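Notebook entry, 5 April 2025
Project: Ernura, drawer manipulation
Entered by: Ilgın Bayram
Reviewed by: Yavuz Yüksel

The purpose of the session was to compare two methods of choosing a grasp point on drawers without handles. Method A (Cirell) selects the point from a depth map of the whole cabinet. Method B (Avcı) selects it from the head camera view of the upper edge only. The three-drawer cabinet was used for both, with the bowl and the can left on top as distractor objects.

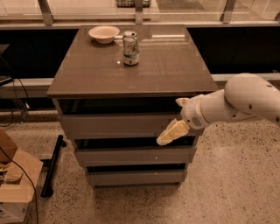
Why is the grasp point placed at the edge of the drawer front?
The fronts have no handle, so the edge gives the fingers a surface to pull against. A grasp point on the flat face offers no purchase.

Control settings were identical for the two methods. Each was allotted 80 trials, with the approach speed limited in software and the pull force capped at the value agreed with the Pornthorpe group in October. A trial is scored as a failure if the finger pads slip, if the arm halts on its force limit, or if either distractor object is displaced.

The scoring sheet does not yet separate slips from force-limit halts. Yavuz has asked that these be recorded in different columns – the present total conceals which of the two is responsible for a poor result.

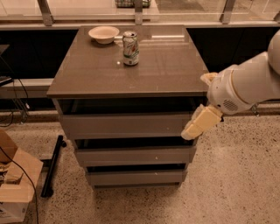
Depth readings from glossy surfaces remain a concern for Method A. The point cloud should be filtered before the edge is fitted, and the filter settings entered here so that the Pornthorpe group can repeat the work.

Outstanding: recalibrate the wrist offset; confirm the log interval of 5 ms; copy the raw files to the shared drive.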